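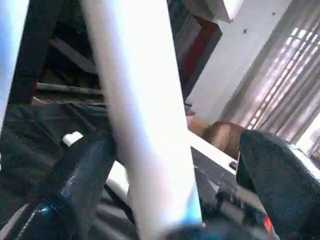
Ignacio Barroso

I'm translating a Spanish novel, 153 pages, into English and I'm stuck on tú and usted. The two main characters, Bermúdez and his landlady, call each other usted until chapter 2 of the second part, when she switches in the middle of an argument. English has nothing to match it. How have others dealt with this?

Malent
Use names. She calls him Mr Bermúdez up to the argument and his first name from there on. Most readers will pick it up.

bcifuentes
I don't agree with Malent. First names come much earlier in English, so a landlady who says Mr for a whole year sounds like something from 1950. I'd do it through the sentences: longer and more careful before, short and blunt after.

Malent
It depends when the book is set. If it's old enough, Mr is fine.

Ignacio Barroso
It's set in the seventies, in a small town. I tried the first name and it works in that chapter, but later she goes back to usted to hurt him, and that's harder.
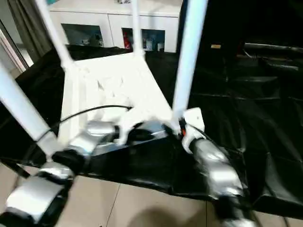

Can I leave the word usted in the English text?
You can if the reader has met it before, so put it in an early line of dialogue where the meaning is clear.

Burier
I'd avoid that. One Spanish word in a page of English draws too much attention. A footnote is worse.

bcifuentes
Footnotes are fine in small amounts. I had 2 in my last book and the editor kept both.

Cometti
Going back to Mr Bermúdez after the first name would hurt plenty. I'd leave it there.

Ignacio Barroso
I've done a draft with Cometti's version. It comes to 600 words for the whole quarrel, and I'm sending it to the editor on Friday. 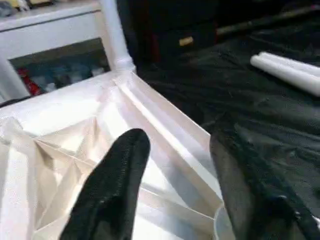
The other thing I changed is the letter near the end. She signs it with her surname only, and I've kept that as it is.

Bonifacio Cifuentes (bcifuentes)
Keep the surname. I still think Mr is stiff, but post the draft when you can.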